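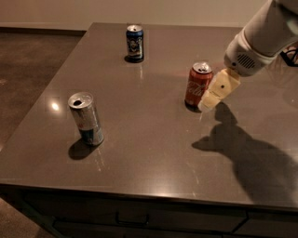 Prusholm, September

Deposit on cans - who's for it?

dineo_n
So the council wants 8p on every drink can, back when you return it. Machine outside Baloyi's. Trial runs till spring. Thoughts?

gerrit.t
Against. I already put mine in the recycling, why should I cart them into town to get my own money back.

Lwazi D
Because plenty don't. Walk the canal path on a match night, its a tip.

gerrit.t
So fine the ones dropping them.

ruanb
Fine them how? One warden for the whole town.
Cirklow did this, 3,000 cans in the first month, my sister works at the shop there. Queue was a pain mind you. Machine jams if theyre crushed

dineo_n
Wait, crushed ones don't count?? I stamp on all mine

ruanb
Nope. Has to read the barcode. Keep them whole, tip the dregs out or your bag stinks

Thabiso B
Scouts could do well from this. 1,000 cans is £80, that's a couple of tents.

gerrit.t
£80 the rest of us have paid at the till. And where do I keep a months worth in a flat?

Lwazi D
Under the sink like everyone else. Or give them to the scouts

gerrit.t
Still a no from me. Fix the bins by the station first.

dineo_n
Agree on the bins tbh. Form's at the libary desk if anyone wants a say, they shut at 5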